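Keeping the Shopper on Its Feet: A Gallery from the Sevgate Room

We get asked about the fruit runs a lot, and nearly all the questions are about the software. Fair enough! But most of our day goes into setup and upkeep, and that side of the work is a real pleasure once you get the hang of it. So these pages are for the people who like cables, screws and wrist joints as much as we do. The machine is our two-armed walker, the job is moving fruit between a cubby shelf and a shopping basket, and the notes are the ones we keep on the bench in the Sevgate room, tidied up a little for the Jadton newsletter.

A quick word on the routine. Before the first run of the morning we go over both forearms with a driver and check every small screw we can reach. Then the hands: each finger opened, closed and opened again, slowly, with somebody listening for clicks. It takes 12 minutes if nothing needs attention. On a good day we're running by 9:30, coffee still warm.

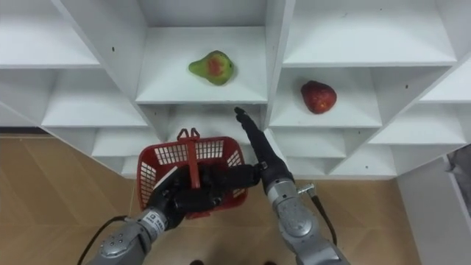
Left hand on the basket, right hand reaching for the shelf, with a pear and a red fruit up in the cubbies.

I love this view because it shows how close the fingers work to the shelf edge. The right hand has to come in under the pear with its fingers straight, and a cubby doesn't leave much room for a thumb that sits a degree or two off. We re-zero the thumbs every 700 grasps for that reason. The last count before a re-zero was 969, which was our own fault (the log sheet had slipped behind the bench), and the difference in the hand afterward was lovely to watch.

The scuffs on the forearms are honest wear. We wipe the metal down with a dry cloth, look for anything fresh, and leave the old marks alone. The cables get more attention. Run your fingers along the full length, feel for flat spots, and make sure there is slack at the elbow with the arm stretched all the way out. Too much slack is a nuisance as well, as a loop that hangs low will find a basket handle sooner or later. 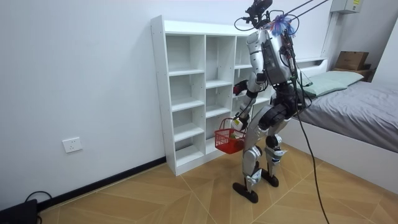
Gallery pages, no. 37

Seen from the side, the whole machine comes into it: legs, hips, the tether lines running up from the head, and the long cable trailing from the back across the floor. That trailing cable is our number one housekeeping job. Keep it behind the heels, keep it free of twists, and walk it by hand if the robot is going to take more than a couple of steps.

The basket hangs at knee height or so, and the left wrist carries it the whole time the other hand is busy. We check that wrist for play at lunch and again at the end of the day. The Gaete procedure calls for one check, but two suits us better with a loaded basket.

Hips and knees get their turn in the afternoon, with the Pratska checklist taped up where we can both read it. Feet last: wipe the soles, look for grit, done.

More pages are coming in May, when the hands come apart for cleaning. I can't wait!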